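シンクの二槽、小さい方の使い道

1: ネレア
引っ越し先のキッチンがダブルシンクでした。ずっと一槽で暮らしてきたので、小さい方をどう使えばいいのか決めかねています。
左が大きくて深い槽、右が幅の狭い槽で、水栓は二つの間の縁に立っています。天板は白で、食洗機はありません。二人暮らしで、洗い物は朝と夜の2回です。
いまは狭い方に伸縮式の水切りラックを渡して、洗った皿をそこに置いています。カウンターに水切りかごを置くと調理する場所がなくなるので、それは避けたいです。 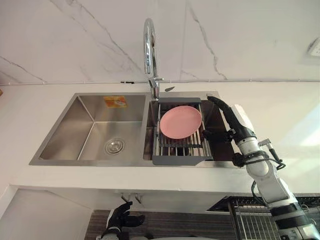 気になっているのは、ラックで塞いでしまうと狭い方の槽がほとんど使えなくなることです。野菜を洗うのも鍋を洗うのも左だけになり、結局一槽のシンクと同じ使い方になっています。ダブルシンクの方はどう分けていますか。ラックのおすすめもあれば教えてください。

2: カルデイラ
うちも同じ配置です。ラックは渡しっぱなしで6年やっています。狭い方は水を落とす場所と割り切りました。水切りかごの受け皿を洗わなくていいだけで十分だと思います。

3: ムショカ
渡しっぱなしには反対です。ラックの下は目に入らないので掃除を忘れます。うちは排水口のぬめりに気づくのが遅れて、臭いが取れるまで何日もかかりました。食器が乾いたら棚に戻して、ラックも外す。これを毎晩やれば狭い方も普通に使えます。

4: カルデイラ
>>3
毎晩外すのは続かない人が多いと思いますよ。外したラックをどこに置くのかという問題もあります。うちは週に1回、火曜にラックを外して槽を洗っています。それで臭ったことはないです。

5: ムショカ
>>4
うちはシンク下の扉の裏にフックをつけて掛けています。縮めれば薄くなるので邪魔になりません。週1回で足りるかどうかは、油ものの量にもよるのでは。

6: バルタサル
ラックの話だけ。伸縮式はTrandovとBruseckを使いました。Trandovは枠が軽くて外しやすいけれど、鍋を載せると少したわみます。Bruseckは丈夫な代わりに重いです。毎日外すならTrandov、置きっぱなしならBruseckという感じです。
買う前に槽の前後の内寸と、縁の外側までの寸法を両方測ってください。内寸だけ見て買うと、端が縁に掛からないことがあります。私は1台それで返品しました。
あと、棒だけのタイプは小皿や箸が落ちます。小物用のかごが別売りであるか確認した方がいいです。

7: ネレア
ありがとうございます。寸法は両方測ります。
箸は確かに落ちます。いまは左の槽の横にコップを置いて立てていますが、底に水が溜まるので別の方法にしたいです。
もう一つ質問させてください。皆さん、左の大きい方に洗い桶は入れていますか。前の家では使っていたのですが、この深さだと桶を入れても手が奥まで届きにくい気がして、まだ出していません。

8: カルデイラ
入れていません。桶の裏がぬるぬるするのが嫌でやめました。つけ置きしたいときは一番大きい鍋に水を張って、そこに入れています。

9: バルタサル
私は入れています。深いシンクほど桶があった方が腰が楽です。桶の分だけ底が上がるので、かがまなくて済みます。浅めの桶を選んで、使い終わったら伏せておけばぬめりも出にくいです。

10: ネレア
腰のことは考えていませんでした。先週から夕食の片づけのあとに腰が張るので、桶を出してみます。
それと、ステンレスの水垢も相談させてください。前の家のシンクは白い輪染みだらけにしてしまったので、今度は早めに手を打ちたいです。毎晩スポンジで洗って流すだけでは足りないでしょうか。クエン酸水を吹いて30分置く方法と、クリームクレンザーで磨く方法を見かけましたが、どちらがいいのか判断がつきません。
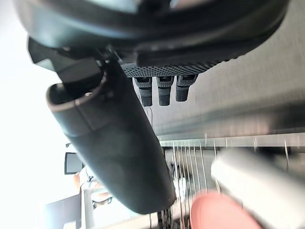 レメディオスです。横から失礼します。どちらより先に、最後に乾いた布で拭くことです。水滴を残さなければ輪染みはできません。30秒で終わります。クレンザーは使うなら必ず筋目に沿って動かしてください。円を描いて磨くと細かい傷が目立って、元には戻せません。

12: ムショカ
拭くのは賛成。ただ、クエン酸も月に一度くらいは使った方がいいと思います。拭き残しはどうしても出るし、水栓の根元は布が入りにくいです。注意するのは、塩素系の漂白剤と絶対に一緒に使わないことと、終わったらよく流すこと。天板が大理石なら酸は避けてください。人工大理石なら大抵大丈夫ですが、説明書は見た方がいいです。

13: レメディオス
>>12
根元は細く折った布を後ろから回せば拭けます。両端を持って左右に引くだけです。クエン酸は固まってしまった場合だけで、私はもう長いこと使っていません。

14: カルデイラ
毎晩全部拭くのは私には無理ですね。水栓と縁だけ拭いて、槽の中は週末に重曹です。多少曇っていても困りません。

15: バルタサル
布は何を使っていますか。うちはマイクロファイバーですが、食器用と混ざるのが悩みです。

16: レメディオス
>>15
古くなった綿のふきんを半分に切って、シンク専用にしています。端を色糸で縫っておくと混ざりません。夜使ったら、そのまま洗濯機へ入れます。

17: ネレア
たくさんありがとうございます。天板の材質は管理会社に聞いてみます。分かるまでクエン酸は保留にして、今夜から布で拭くことにします。
ラックは、まず平日は渡したまま、週末に外して洗うところから始めます。扉裏のフックも気になっているのですが、ムショカさん、粘着式ですか、それともねじ止めですか。賃貸なので穴は開けられません。

18: ムショカ
>>17
粘着式です。貼る前に扉の裏を中性洗剤で拭いて、一晩置いてから掛けてください。すぐ掛けたら翌朝落ちていました。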